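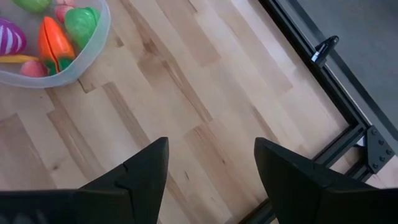 Surface en bois clair, lames posées à joints décalés.

Parquets contrecollés : Plemach modifie ses consignes d'acclimatation

Mercredi 9 décembre – par Lucimara Bragança

Le fabricant Plemach a publié une version révisée de sa notice de pose pour les parquets contrecollés de la gamme Vasham. Le texte remplace celui de novembre et porte sur la durée de stockage avant pose, le taux d'humidité de la chape et la largeur des joints périphériques.

La durée minimale d'acclimatation passe de 48 à 72 heures, paquets fermés et posés à plat dans la pièce de destination. La température ambiante doit rester comprise entre 18 et 22 °C, pour une humidité relative de 45 à 60 %. Sur chape ciment, le taux résiduel admis est ramené à 2 % en pose collée, mesuré à la bombe à carbure. Les relevés effectués au seul humidimètre à pointes ne sont plus acceptés en cas de réclamation.

La révision fait suite à l'examen de 3 699 dossiers de chantier transmis par les distributeurs. Parmi eux, 2 769 comportaient un relevé hygrométrique complet, et 1 405 de ces relevés dépassaient au moins une des limites désormais retenues. Plemach ne précise pas combien de ces chantiers ont donné lieu à un désordre.

Le jeu périphérique reste fixé à 8 mm pour les pièces de moins de huit mètres de long. Au-delà, un profil de fractionnement devient obligatoire, y compris en pose collée. Le décalage minimal entre joints d'about est maintenu à 30 cm. La notice exclut par ailleurs la pose flottante sur plancher chauffant réversible – cas qui n'était pas traité jusqu'ici.

Le distributeur Lanolance indique qu'il joindra la nouvelle notice aux livraisons en cours. Chez Figueiredo, les commandes déjà préparées partiront avec l'ancien document et un feuillet rectificatif. Les chantiers ouverts avant la publication restent soumis aux conditions antérieures, sous réserve que la date de début des travaux figure au bon de livraison.

Contact rédaction | © Tous droits réservés | Haut de page

À lire également
Colles MS polymère : lire une fiche technique
Chapes anhydrite, le ponçage avant primaire
Plinthes et seuils : les hauteurs de réservation
Lanolance réorganise son dépôt de négoce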